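Bemodari method

The Bemodari method is a form of manual therapy for stiffness and long-term pain in the neck, shoulders and upper back. It combines slow joint movement carried out by a practitioner with a short set of exercises done at home. It takes its name from Bemodari, the coastal town where it was first taught, and is practised mainly there and in the neighbouring district of Drenik.

History

The method was put together by Adebayo Wike, a physiotherapist who had worked at the Poson rehabilitation clinic before opening his own practice. Many of his early patients were net menders and packers from the harbour, who spent long hours bent forward with their arms raised. Wike began to write down which movements they found easiest to repeat at home, and the notes became the basis of a teaching manual. The first training course was held one January with 19 students. A second school later opened in Drenik, and teaches the same course with more time given to the lower back.

Treatment

A full course of treatment is made up of six sessions. The first is mostly taken up with questions about work, sleep and earlier injuries, followed by a check of how far the head and arms can move without pain. In later sessions the patient lies on one side while the practitioner moves the shoulder blade in small circles - a step known as the Bedoya hold, after the street where the practice stood. Quick thrusts to the neck are not used.

Home exercises are done twice a day. Patients are asked to keep them up between sessions and to stop if they feel dizzy or notice numbness in the hands.

Training

Practitioners must already hold a qualification in physiotherapy, osteopathy or chiropractic. Training lasts 24 weeks and ends with a practical assessment. The register of practitioners listed 1,909 names on Jun 13, 2025, though some of those on it no longer see patients.

Reception

Patients often report that they turn their heads more easily after treatment. Evidence for a lasting effect is limited, and critics have said that the exercises differ little from those given in ordinary physiotherapy. Supporters accept that the movements are not new - they point to the order in which they are taught and the time spent on each one.

The method is not advised for people with a recent fracture, severe osteoporosis or inflamed joints.

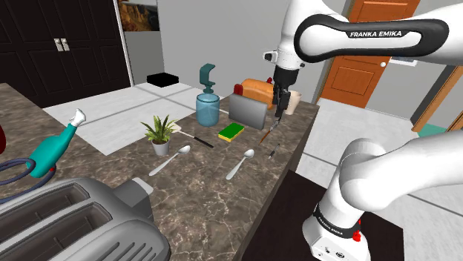 Anyone who has had surgery on the neck or shoulder is asked to bring a letter from their surgeon to the first session.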